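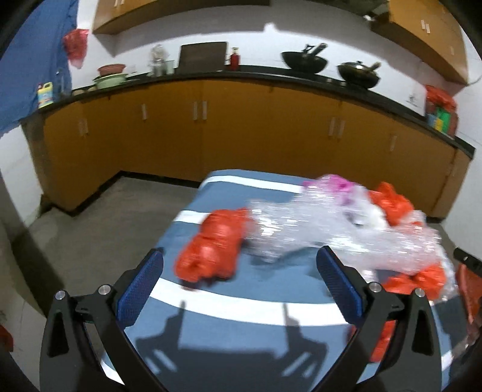 Mallero

A little collection of notes, scans and spreadsheets about phones and tablets that fold, slide, roll or otherwise bend in ways a phone normally doesn't. Mostly patents, with a few side trips. I keep it because I kept losing bookmarks, and then a couple of people on a forum asked if they could have my bookmarks, and by then it had a folder structure, so now it has a README too.

Last real edit of this file: 10 Sep 2018. The data itself gets touched more often than that, so go by the changelog and not by this line.

What you get

The main thing is patents.csv. It has 163 rows, one row per published filing, and each filing describes a hinge or a way of holding a hinge still. That's the whole entry requirement. If the drawing shows two halves and something in the middle that moves, I want it. If it's a flexible screen with no word about how the thing folds, I leave it out (I know, I know, a few of you have written to me about this, see further down).

Next to it there's a folder called sketches, which holds my own redrawings of the hinge from 29 of the filings. They're in pencil, scanned at whatever setting the scanner was on that day, and they're simplified a lot. I drop the numbered arrows, I drop the battery, I drop the person's hand that patent artists love to draw. What's left is the joint and the two halves. I find them much easier to compare than the originals, but please go back to the filing if you're going to argue with somebody about a gear.

Then there's terms.txt, my glossary, and it's the part I'd read first if I were new. Every company has its own word for the same strip of metal. "Spine," "bridge," "coupling portion," "link member," "rotation support" and so on. I've picked one plain word for each and listed the others under it.

Last is the folder named extras, a drawer of odds and ends. Links, reading notes, a half-written page on rollable screens. No promises about anything in there.

Columns in patents.csv

id: my own number, starts at 1, never reused. If I delete a row its number stays dead.

filed: year only. I used to have the full date and got it wrong often enough that I took it out.

office: where it was published. Short code, two letters.

holder: the company as written in the filing. When a filing belongs to a subsidiary I leave the subsidiary's name alone and don't try to guess the family tree.

fold: in, out, both, or none. "In" means the screen ends up inside, like a book. "Out" means the screen is on the outside, like a book you've bent back the wrong way. "Both" is for the ones that go all the way around. "None" is for sliders and rollers.

axes: how many lines it folds along. Usually 1. There are a few with 2, the letter-style ones that fold in thirds.

hold: how it stays at an angle, if it does. Friction, magnets, gears, a latch, or blank. This is the column I care about the most and it's also the emptiest, so if you only have time to help with one thing, help with this!

buttons: where the physical buttons ended up. Free text, and it's messy. I had no idea how many different answers there'd be when I started. On the spine, on the back, on both halves with one set going to sleep, no buttons at all and you squeeze the edge.

note: anything else. Sometimes useful, sometimes me grumbling.

Opening the files

Everything is UTF-8, commas as separators, quotes around any field with a comma in it. It opens fine in LibreOffice. In Excel, use the import screen and don't double-click the file, or the accented letters in some company names turn to soup. There's a small script, check.py, that reads the CSV and complains about blank holders and duplicate ids. It wants Python 3 and nothing else. Run it from the top folder like this:

python3 check.py patents.csv

If it prints nothing, you're good. I should probably make it print "ok," because more than one person has asked me if it's broken.

How rows get in

I search the public patent offices every week or two with the same set of words, skim the drawings, and add whatever fits. It's one person reading quickly in the evening. I'm not a lawyer or an engineer, I used to repair laptops for a living and I've had a lot of hinges apart on a bench, and that's the only qualification I'm claiming here. When I say "friction" in the hold column it means that, going by the drawing and the text, it looks to me like a friction hinge. Somebody who builds them might read it differently, and I'm happy to be told.

Granted patents and plain applications are both in the table and I don't separate them. I did for a while, but the status keeps changing and I couldn't keep up. Check the office's own site if it matters for what you're doing.

Also, and this trips up a lot of news posts, a patent is not a product. Companies file for stuff they have no plan to build. Some of my favorite drawings in the set are eight or ten years old and never went anywhere. So please don't use this table to "confirm" that anybody is launching anything. Use it to see what ideas were going around, and when, and which ones keep coming back. 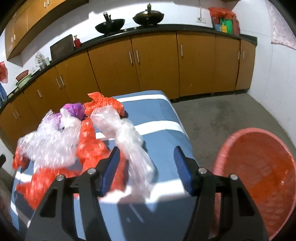 Speaking of ideas that keep coming back, the one I didn't expect is the gap. When you fold a screen inward it wants to make a small loop at the fold, it can't go perfectly flat, and so the two halves either sit a little apart like a wedge or the hinge has to make room for the loop. Once you start looking for it, you can nearly sort the filings by how they deal with that one problem. Some leave the wedge. Some let a plate drop away behind the screen as it closes. Some give up and fold outward, where the curve is gentler but the screen is on the outside with your keys. I've started marking this in the note column with the word "gap" so you can filter on it. I haven't gone through the older rows yet.

What's missing

Plenty. I only read English comfortably, so anything published in Chinese, Japanese or Korean is in here only if there was a translated abstract, and machine translation of hinge language is rough going. I've got one row where the hinge is called a "chain of biscuits" all the way through. I left it.

Design patents, the ones that protect only the look, are mostly not included. They show the shape from every side but they don't tell you how it works, so the hold column would be blank for all of them. I may put them in their own file later.

Flexible screens with no hinge are out too. I do get the argument that the screen and the hinge are really one problem. You're probably right! But the pile of screen filings is enormous and I'd never finish. If somebody wants to start that list, I'll link to it from the top of this file.

Laptops are out, except for 9 rows where the filing covers both a laptop and a tablet with the same hinge. Those have "shared" in the note column.

Related stuff

Predora is the closest thing to this I know of. It covers wearables, so watches and wristbands that bend, and whoever runs it is a lot tidier than I am. I borrowed the idea of the never-reused id from there. If you're after curved batteries, go there first.

Clonine is a small command-line tool for pulling drawings out of patent PDFs and straightening them. I use it before I redraw anything. It gets confused by pages with two figures side by side, so I split those by hand.

The Arabzadeh list is an older one, plain text, stopped being updated in January. It's got clamshell phones going way back, before touch screens, and it's great fun to read if you're old enough to miss snapping a phone shut. I've copied nothing from it into my table, but I did use it to check my glossary, and a bunch of the older words come from there.

Sending me things

Open an issue with the publication number in the title. That's really all I need, I'll look up the rest. If you'd like to fill in the row yourself, send a pull request with one row per commit, at the bottom of the file, and leave the id blank so I can number it. Please don't sort the file! Somebody sorted it once by company and sent me the whole thing back, with the kindest intentions, and I spent an evening working out which line had changed.

Corrections are very welcome, including to the sketches. Tell me the row id and what's off. A blurry phone photo with a circle drawn on it is plenty.

If you disagree with a fold or hold value, say why in a sentence or two and quote the paragraph number from the filing. I'll usually just change it.

License

The CSV, the glossary and my redrawings are yours to use under CC BY 4.0. The filings themselves belong to whoever they belong to, and I don't host copies of them, only the publication numbers. check.py is public domain, it's barely a script.

Changelog, newest first

Added "gap" to the note column for new rows. Old rows still to do.

Renamed the column "lock" to "hold." A friction hinge doesn't lock, and the name was bugging me. If you have a script that reads the old name, sorry, you'll need to change it.

Took out a handful of rows that turned out to be camera tripods. The search words are the same as for hinges and I wasn't paying attention.

Split "in/out" into its own value, "both."

Redrew the sketch for row 2, which I'd had upside down from the very start.

To do

Go back over the older rows for the gap thing. Fill in hold wherever it's blank and the drawing makes it clear. Rescan the sketches that came out gray. Finish or delete the rollable page in extras.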